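Dututari Residences
Resident Services: Kitchen Care Guidance

Care of Sinks, Drains and Countertops

Residents are asked to follow the guidance below between scheduled maintenance visits. It applies to all kitchens in the Arai and Delent buildings and replaces the sheet issued in June.

Daily care
Scrape plates into the food waste bin before washing. Rinse the sink with warm water after each use and wipe it with a soft cloth and a little dish soap. Steel wool and scouring powder must not be used on white sinks; the scratches they leave hold stains and cannot be polished out.

Tea and coffee stains
Sprinkle baking soda on a damp sponge and rub lightly in circles. Rinse well. For older stains, cover the area with a paste of baking soda and water, leave it for 36 minutes, and rinse again. Bleach and vinegar must never be used together.

Slow drains
Clear the strainer first. Pour 400 ml of hot tap water mixed with dish soap into the drain, wait, and follow with a further 660 ml of plain hot water. Repeat up to 3 times. If the drain remains slow, submit a repair request. Chemical drain openers are not permitted in either building. 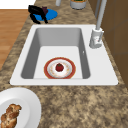

Stone countertops
Lemon juice, vinegar and wine should be blotted up at once. Clean granite with water and mild soap only, and dry it with a clean towel. Hot pans should be placed on a trivet. Standing water near the base of the faucet should be wiped away each evening, as it leaves a chalky line that is difficult to remove.

Repairs
Cracked sealant and dripping faucets should be reported to So-yul Choo, Resident Services. Residents should not apply their own sealant.

Last revised Tue 23 January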